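August 14, 2022

Second semester of robotics club started again and I've put my name down for the manipulation group. Last year I was on the wheeled robot, which was mostly soldering and chasing a bad motor driver. I wanted to try something with hands.

The group is small. Rianne Willems runs it, Ragnheiður Hedegaard looks after the software, and the rest of us take turns on the controls. We call the robot Ero. The software that passes our movements through to the arms is called Rirara and was written by students who have since graduated, so the comments in it are not always helpful.

Our job until October is one task, done well enough to show other people. Reach for an upright cylinder, take hold of it, lift it off its base, put it back on the base, let go. Rianne picked it because it has a clear pass or fail.
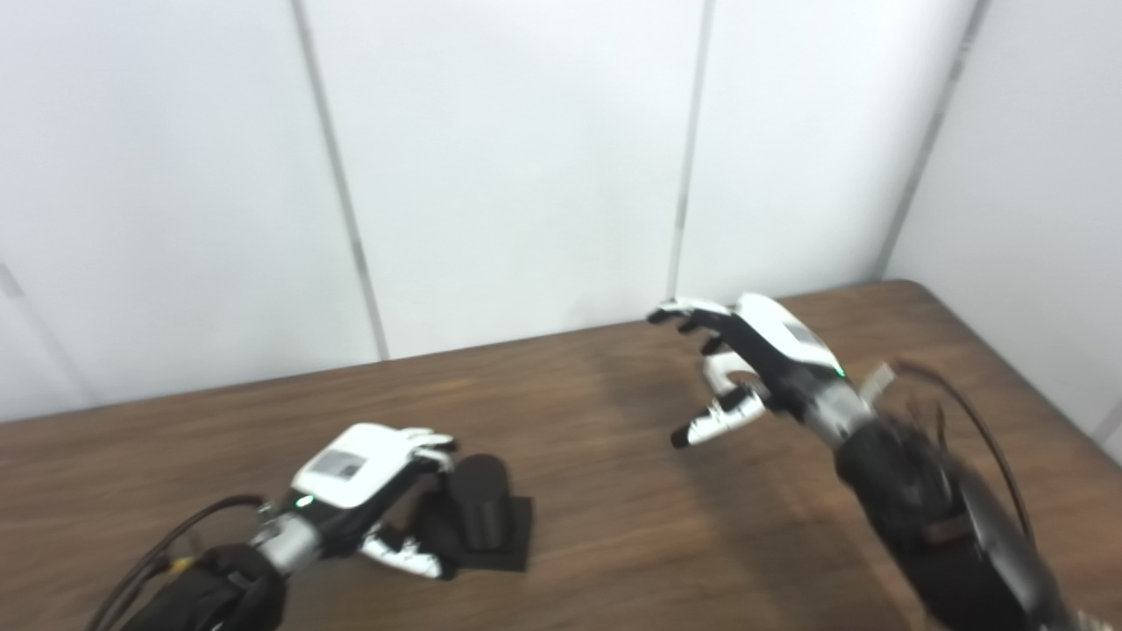 My weak spot is the approach. I come in too fast and then have to correct with the wrist, and every correction shows up in the recording. Rianne's advice was to get the hand over the object first and sort out the fingers second. With the left hand above the cylinder, fingers curled over the top and the thumb down the side near the base, I have a position I can work from. The right hand I try to leave up and open. It's harder than it sounds, because when I concentrate on one hand the other one starts to drift.

The black cylinder on a black base was a poor choice for beginners, in my opinion. On the headset I find it hard to judge where one ends and the other begins. I asked for a strip of coloured tape and was told to learn it without.

The club log has 294 attempts in it from last semester. I read through the notes on a fair few of them at home. Most of the failures were written up as "knocked" or "let go early", which is not much to go on. Ragnheiður wants us to write a full sentence from now on, and I agree with her.

We also spent a while talking about which side to approach from. I'd been coming straight down every time. Ragnheiður prefers to come in from the side with a finger reaching out toward the cylinder and the forearm low, near the table. It takes longer to set up, but she says she can see more of the object that way. I tried it and was slower than before. I'll give it a few more sessions before I decide.
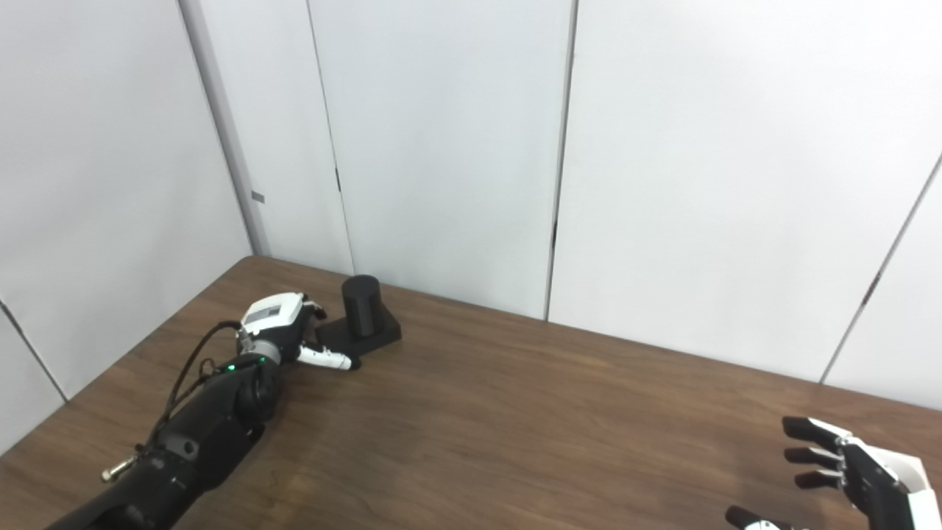

## Next session

I'm down for the first slot, with 13 attempts to get through. The list I've made for myself:

- slow down on the approach
- write the note straight after each attempt
- ask Ragnheiður how the thumb limits are set in Rirara
- bring my own pen

The meeting is back in the usual room and starts at 9. If you're in the club and want to sit in, message Rianne first.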